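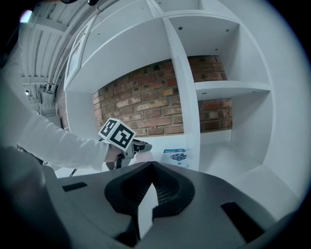
Don't buy the one with the best motor, a reader wrote to us in July, buy the one you can still hold after lunch. The letter came in after our short piece on arm controllers, and it was really a complaint that we'd spent so many words on arms and so few on the tools people now carry around by hand to teach them. Fair enough! We had been putting off a proper hand-held gripper comparison for most of the year, and that one line was enough to get us started.

So we borrowed four of them. Ornon sent its standard two-finger model, Vellow sent the light one, Poojary sent the one with the swappable fingertips, and the Irnotov arrived in a box so well padded that it took longer to unpack than to set up. We used them in pairs, one in each hand, and we used them on ordinary jobs: moving boxes on and off white shelves, standing thin things upright, folding towels, opening jars, sorting a drawer full of pens. No test rigs, no foam cubes on a lab table.

If you haven't used one, the feeling is a little like wearing oven mitts with opinions. Your fingers work the jaws, your wrist does what the robot's wrist will later have to do, and a camera close to your knuckles records everything from about where the robot would see it. You learn fast how much your bare hand has been doing for you all these years. I reached for a flat booklet leaning against a divider and simply couldn't get under it until I thought of tipping it forward with the outside of one finger. That little trick ended up in the recording, and a robot arm can learn it. I still find that thrilling.

The weight question

The reader was right about lunch. All four tools feel fine for the first ten minutes, and the spec sheets are no help, because what wears you out is where the weight sits. The Ornon puts most of it forward, out past your hand, and it pulls the wrist down. After a morning of shelf work my forearm was buzzing. The Vellow weighs less on the kitchen scale, and it also carries what it has right over the palm, so it turns with you. On the third job of the day I caught myself waving it around while talking.

Poojary sits between the two. The body is chunky and the grip is made for a bigger hand than mine, but there's a strap that takes up the slack, and once it was snug I had no trouble. The Irnotov is the heaviest, and I expected to dislike it for that. I didn't. The handle is shaped so well that the weight settles into the heel of your hand, and for slow, careful work (the jars, the pens) that bit of mass steadies you. For reaching up to a high cubby it's another story, and I would swap to the Vellow every time.

Tags or no tags

The biggest argument on our test days had nothing to do with fingers. It was over tracking, meaning how the system knows where each gripper is in the room. One way is to fix a cube on top with a black-and-white square marker on each face, so that a camera can find it and work out its position and tilt. The other way is to let the tool figure out its own position from what its camera sees, with some help from motion sensors.

Marker cubes look goofy. They catch on shelf edges, they make the tool taller, and every so often you knock one against a cabinet and have to check that it hasn't shifted. I have come around to them completely. With two grippers working close together, a cube on one tool gives the camera on the other something plain and square to lock on to, and you get the distance between your two hands for almost nothing. When you fold a towel, that distance is the whole job.

We ran 16 takes of the same two-handed towel fold with each tool, first with a cube and then without. The Ornon and the Poojary were clearly better with one. Without it, the two paths drifted apart in the replay, and on screen the left jaw kept closing on air next to the towel. The Vellow held up better, and the Irnotov barely seemed to care, at least in good light. In front of a blank white wall, though, even the Irnotov got lost more than I'd like. Rough brick, bookshelves, a messy counter - these all give a camera plenty to hang on to. Fresh white paint gives it next to nothing, and a surprising number of homes are mostly fresh white paint.

Two cautions if you go the cube route. Print the markers on matte stock, and glue them down flat to the corners. A glossy marker under a bright ceiling light turns into a white smear, and you may not notice until that evening when you look over the day's takes.

What the wide lens does to you

All four tools use a very wide lens, wide enough that the picture goes round and dark at the corners. It takes some getting used to. Things near the jaws look huge, and the far side of the room shrinks to almost nothing, while straight shelves bow out around you like the inside of a barrel. The first time I watched my own takes I thought the camera had slipped.

For the job it's just right. The lens sees the fingertips and the object and enough of the room to keep its bearings, all at once. It also catches your other hand coming in from the side, so the recording shows both halves of a two-handed task from both sides. Ornon lets you swap in a narrower lens, and we tried it for an afternoon. The shots were prettier and the takes were worse. Every time I turned toward a close shelf, the narrower view filled up with plain board and the tracking had nothing to chew on.

Placement is where the Poojary shines. Its camera is set a touch farther back than the others, so you can see both fingertips for the whole squeeze. On the Vellow, a tall object hides one fingertip just as you close on it. You can work around that by coming in at a slight angle, and I did, but then you have taught the robot to come in at a slight angle too.

Fingers

Here I expected a clear winner, and I got one only for certain jobs. Pointed fingers are wonderful for booklets, thin boxes, and anything leaning in a corner. They get into gaps. They are miserable with jars. The soft, broad tips that come with the Poojary hug a jar lid beautifully and then fumble a pen for a solid minute. Since the Poojary lets you change tips without tools, you'd think that settles it, but a change of tips in mid-session means a fresh calibration, and calibration took us 5 minutes when it went well.

The Irnotov's tips are my favorite of the bunch. They taper to a blunt point and have a bit of give along the inside face, so you can pinch with the end and squeeze with the middle. They picked up every pen in the drawer. They opened the jars as well, with some swearing. I would love to see Vellow copy them, and I suspect the rest of the field will get there soon enough.

Cables

A word on cables, which matter more than they should. The Ornon and the Poojary both trail a thin one out of the bottom, and both will sooner or later wrap it around your elbow. Run it up the sleeve if you can, or clip it at the shoulder. Long sleeves help either way. The Vellow runs on a battery, which gave us around 70 minutes before it wanted charging, and swapping the pack takes a few seconds. The Irnotov can do both, and I ended up plugging it in for table work and pulling the cord for shelves.

Which one I'd take home

For shelf work and tidying, the Vellow, with a marker cube on top and a spare battery in your pocket. It's the one I reached for without thinking, and my takes on it were the smoothest, mostly because I wasn't tired. For small, fussy things at a table I'd pick the Irnotov and not look back. The Poojary is the one to get if your tasks change from week to week and you don't mind recalibrating. I wanted to love the Ornon more than I did. It is tough and simple, and it took a fall onto a hard floor without complaint, but the balance needs another pass.

Whichever you choose, get two of the same. We tried a mixed pair for a day, Vellow on the left and Irnotov on the right, and my hands never agreed on how hard to squeeze. The towels from that session were a mess, and I've kept one of the replays because it still makes me laugh.

Next up we're putting the same jobs on actual arms, starting with the towel fold, using the recordings from these test days. If you have a household task you'd like to see in the mix, write in and tell us. Several of you have already asked for fitted sheets, and we're working up the nerve.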